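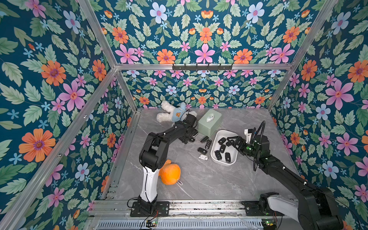 Zwei Arme für die Schlüsselannahme: Zudcombe Mobil sortiert in Pumholm jetzt mit Tosh

Pumholm, im September. Eigentlich schreibe ich keine Pressemitteilungen, ich leite die Fahrzeugrückgabe bei Zudcombe Mobil. Aber als es hieß, wir müssten mal etwas über unsere neue Station herausgeben, habe ich wohl zu laut gesagt, dass ich das gern selbst erzählen würde. Also bitte!

Wir vermieten von Pumholm aus 2000 Fahrzeuge, und in einer vollen Ferienwoche kommen 700 Schlüssel über unseren Tresen zurück. Die werden abgegeben, eingeworfen oder bleiben im Auto liegen, und zwar zusammen mit allem anderen, was Leute nach zwei Wochen Urlaub so vergessen: Kuscheltiere, Taschentücher, Sonnenbrillen, einmal ein halber Käselaib (der ist nicht in die Fundkiste gewandert). Bisher saßen abends drei von uns im Hinterzimmer und haben den ganzen Haufen auseinandersortiert. Schlüssel hierhin, Fundsachen dorthin, Schlüssel zuordnen, Fundsachen eintragen. Wer das nach einer Spätschicht gemacht hat, weiß, wie sich der Nacken danach anfühlt.

Seit diesem Monat steht dort Tosh. Tosh ist eine Sortierstation mit zwei Roboterarmen, entwickelt vom Ingenieurbüro Bundari, und die Aufgabe klingt erst einmal lächerlich einfach: Autoschlüssel vom Tisch nehmen und in den weißen Behälter legen, alles andere in Ruhe lassen. Ich habe am ersten Tag gefragt, wo da bitte die Schwierigkeit sein soll. Mohcine El Idrissi, der bei Bundari für das Projekt zuständig ist, hat mich daraufhin mit einer dicken Grillzange zwanzig Minuten lang Schlüssel aufheben lassen. Danach war ich still.

„Ein Schlüssel ist klein, glatt und oft schwarz, und er liegt jedes Mal anders da“, sagt er. „Ein Plüschtier daneben gibt nach, eine Pappschachtel kippt. Deshalb haben die Arme Kameras direkt am Handgelenk und schauen dort hin, wo sie greifen.“

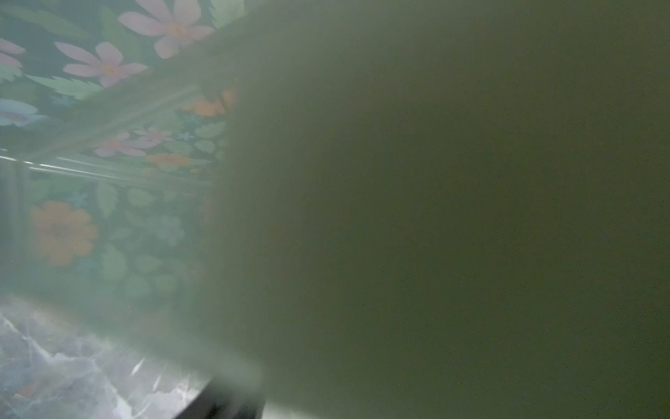

Kamerablick vom Arm: ganz nah etwas Olivgrünes, links dahinter das Blumenmuster der Station.

Jetzt zu dem, was mich viel öfter gefragt wird als die Technik: Was machen die Leute, die vorher sortiert haben? Die sind alle noch da. Das haben wir vor der Bestellung mit dem Betriebsrat schriftlich festgehalten, und ich hätte das Ganze sonst auch nicht mitgetragen. Struan Baxter arbeitet jetzt abends vorn am Tresen, wo es um 18 Uhr regelmäßig voll wird und wir früher immer zu wenige waren. Davina McIver (ja, meine Schwester, und nein, sie bekommt keine besseren Schichten) kümmert sich um die Fundsachen und ruft die Kundinnen und Kunden selbst an. Früher lag so ein Teddy schon mal wochenlang in der Kiste, jetzt ist er mit etwas Glück am nächsten Tag in der Post.

Und Alasdair Pollock betreut die Station. Er hat bei Bundari eine Schulung gemacht, bereitet den Tisch vor und holt die Schlüssel heraus, mit denen die Arme nicht klarkommen. Die gibt es nämlich durchaus! Liegen zwei Schlüssel dicht übereinander, wird es zäh, und bei Anhängern mit langen Bändern müssen wir im Moment noch selbst ran. Alasdair führt darüber eine Liste, die jede Woche an Bundari geht - sie wird kürzer, aber fertig ist sie noch lange nicht. 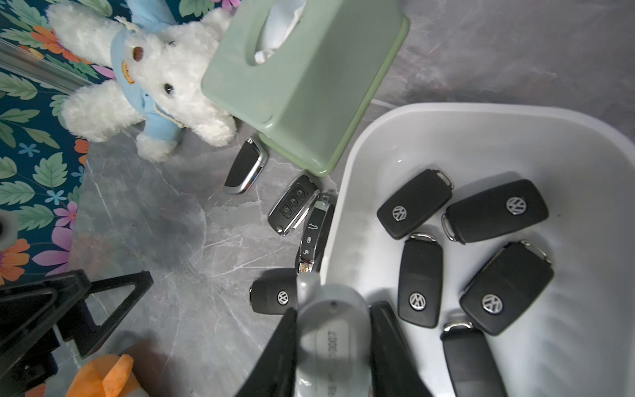 Autoschlüssel und Taschentuchbox auf der grauen Arbeitsfläche, links oben der Teddybär, rechts der weiße Behälter.

Was mir persönlich wichtig ist: Die Zuordnung der Schlüssel zu den Fahrzeugen bleibt bei uns. Tosh räumt ein, ein Mensch prüft und hängt den Schlüssel ans Brett. Das Tempo gibt ebenfalls das Team vor, und wenn jemand die Station anhalten will, dann hält er sie an und muss das auch niemandem begründen. Nach der Testphase setzen wir uns alle zusammen und entscheiden, ob auch unsere zweite Rückgabestelle so eine Station bekommt. Struan ist dafür, Davina will erst den Winter abwarten, ich schwanke noch.

Wer sich Tosh einmal ansehen möchte, meldet sich bitte kurz vorher an. Am besten passt es nachmittags ab 15 Uhr, da ist etwas los und Alasdair hat trotzdem Zeit für Fragen.

Pressekontakt:
Kirsty McIver
Leitung Fahrzeugrückgabe
Zudcombe Mobil, Pumholm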